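Print this page
E-mail this page

1st February
Sławomir Zieliński

Speaker notes: Working under a venue sound limiter

Start with the signal chain. A limiter in a function room has a microphone, usually over the dance floor, a control unit, and a contactor on the outlets by the stage. When the level at the microphone stays over the threshold for a set time, the contactor opens and the outlets go dead. The DJ loses the amplifiers, the mixer and often the laptop supply at the same moment.

Say which types cut power and which only attenuate. The Dravesari unit at Onby does both, depending on how the installer left it. Ask the venue before the contract is signed.

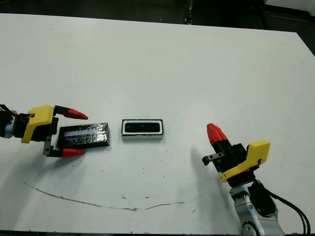 Threshold and weighting next. A number in dB means little without the weighting and the averaging time. A-weighted limits are forgiving of bass. C-weighted limits are not, and a kick drum alone can hold the warning light on red. Get both settings in writing, along with the position of the microphone.

Room data for the worked case: Van Dusen Hall, Stamden, 2159 square feet, hard floor, low ceiling, wedding party of 151. We worked there in November with two tops and one sub. The first dance was fine. The trouble started when the guests sang, because the microphone hears people as well as loudspeakers. Pause here for questions on crowd noise.

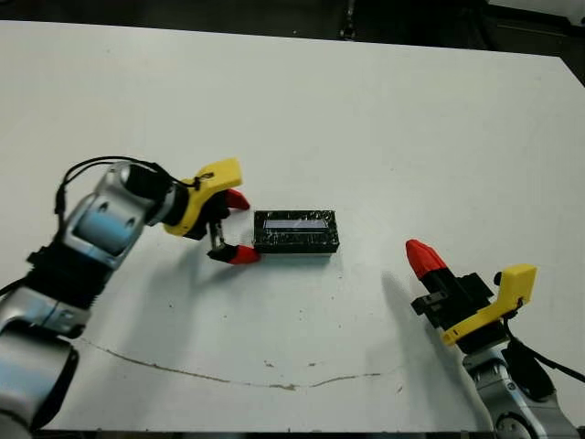

Arms on either side of a black box, white tabletop.

Placement. Keep the tops off the walls and aim them at the dancers, away from the limiter microphone. Four small speakers at the corners of the floor will give the same level to the dancers with less spill to the tables than one large pair at the end of the room. Take the extra cable runs and the tape into account when quoting setup time.

High-pass the tops and pull the sub back before touching the master. In the Van Dusen room there was a build-up near 500 Hz that made speech muddy – a narrow cut there let us drop the microphone channel and keep the toasts clear.

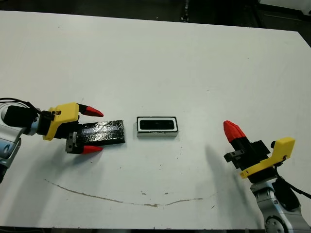
Power. Do not run an extension from the kitchen to get around the contactor. It breaks the venue's license terms and usually the DJ's insurance too. Put the laptop and controller on a small battery backup so that a trip does not mean a reboot. Turn amplifiers down before the outlets come back.

Yichen Deng's log covers 38 bookings in limited rooms. Most trips fell in the last hour. Her practice is to start the evening well under the threshold and leave room to build. Show the log here if time allows.

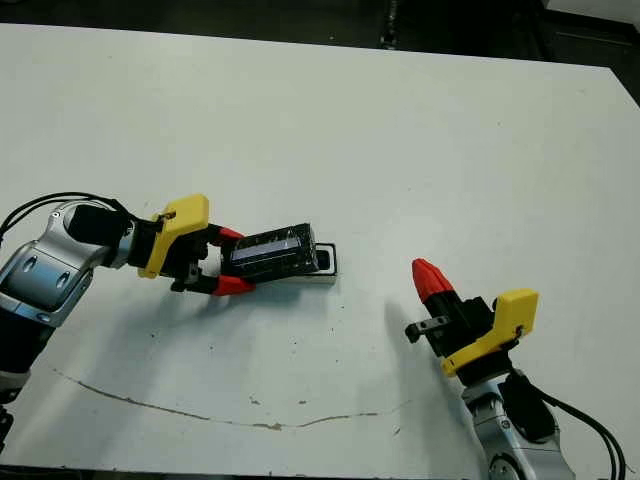
Wording for clients. Tell the couple at the planning meeting that the room has a limiter, what the setting is, and that live drums may not be possible. Put the same text in the confirmation e-mail. If a band is sharing the stage, send them the figures too and agree who watches the warning light.

Handout is the one-page venue form. Copies are by the door.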